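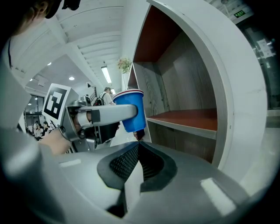 How to Set Up and Keep Order on a Shared Cup Shelf

6 min read

A cup shelf in a shared workspace fills up fast. People bring a cup from home, put it down wherever there is room, and after a few weeks the back row is full of cups that haven't moved. The method below is the one we use on our floor, where 25 people share one open shelving unit. It takes one morning to set up and a few minutes a week after that.

What you need

A damp cloth and a dry one
Mild dish soap
A tape measure
Shelf liner, if the shelf surface is bare wood
Small paper labels or masking tape
One empty box with a lid

Step 1. Clear the shelf

Pick a time when few people are in. We did ours on a Saturday. Take everything down, including plants and anything else on the top, and put it all on a table. Don't sort yet.

Step 2. Clean it

Wipe the shelves with a cloth wrung out in soapy water, then dry them right away. Wood and wood veneer don't like standing water, and the front edge is where it tends to collect. If you find ring marks, try a little soap on a soft cloth and rub along the grain. Leave the scouring pads in the kitchen.

Let the unit air for half an hour before you put anything back.

Step 3. Measure before you choose a spot

Cups should sit between waist and eye level. Measure the clear height of each compartment and compare it to your tallest cup. You want at least 3 inches above the rim so a hand can get in and lift the cup out without knocking it against the panel overhead. If the unit has narrow sections at the side, save those for tea, sugar and spoons.

Curved units need a bit more care. The space near a rounded corner looks usable, but a cup pushed in there is hard to get back out. Keep that area for flat things such as napkins or coasters.

Step 4. Sort the cups

Make two groups: everyday cups and cups with a known owner. Check every rim with a fingertip as you go. Chipped ceramic goes out. Plastic cups can stay unless they are cracked, cloudy or hold a smell after washing.

Anything left over goes in the box. Write the month on the lid, tell everyone where it is, and give it until the end of the following month. After that, donate what is in good shape.

Step 5. Put them back

Pick up one cup at a time, by the body, and set it down on its base with the mouth up. Upside-down cups trap moisture against the wood – if your group prefers them that way because of dust, put down a ribbed liner first.

Use two rows at most. Start at the back and leave a finger's width between cups. Line up the front row about an inch in from the edge. Handles, where there are any, point to the right.

Don't stack plastic cups while they are damp. They stick, and people pull the whole stack down trying to free one.

Step 6. Label the sections

One label per section is enough. Ours say "Everyday," "Yours" and "Tea." Margit Lakatos printed the first set, and they were too small to read from the hallway, so make the letters larger than you think you need.

Step 7. Plants on top

A small potted plant on top of the unit is fine. Use a saucer, and take the pot to the sink for watering. Let it drain there before you carry it back.

Weekly upkeep

Return stray cups to their section, wipe the front edges, and check the liner. We switch off by week, and Janaka Dewan keeps the list taped inside the supply closet door. If the shelf is full again by December, go back to Step 4 and skip the rest.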